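Bringing a tower clock back to life, one tooth at a time

The clock over the old market hall in Senadley had been stuck at eight minutes past two for longer than most people in town could remember. The woman who got it going again still lights up when she talks about it. "I climbed up there to look at the bells," she told me over coffee, "and I came down in love with the clock!"
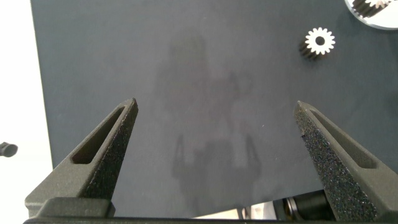
She had repaired mantel clocks for years, but a tower movement was new to her. "Everything is heavier, and everything is slower. You turn a wheel and then you wait – and you can hear it thinking." It took her 7 months, most of it spent cleaning (92 years of grease, she says, and pigeon feathers in places no pigeon could reach). The worst worn part was the escape wheel, and a shop in Pillside cut her a new one from the old drawings. 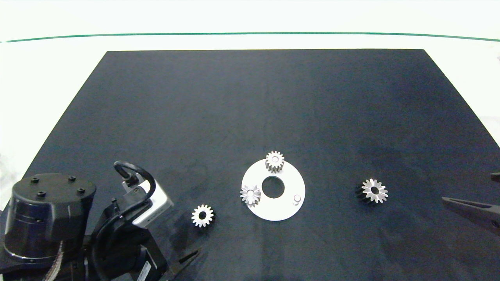 The baker on the square told me that for the first week the strike woke the whole street at six, and that by the second week people were setting their ovens and their school runs by it.

She loved hearing that. "A clock like this belongs to everybody who can hear it," she said. It still gains a little in hot weather, so she goes up in the evening with a flashlight and nudges the pendulum nut. Next she wants to tackle the chapel clock at Drullell, if they'll let her have the key.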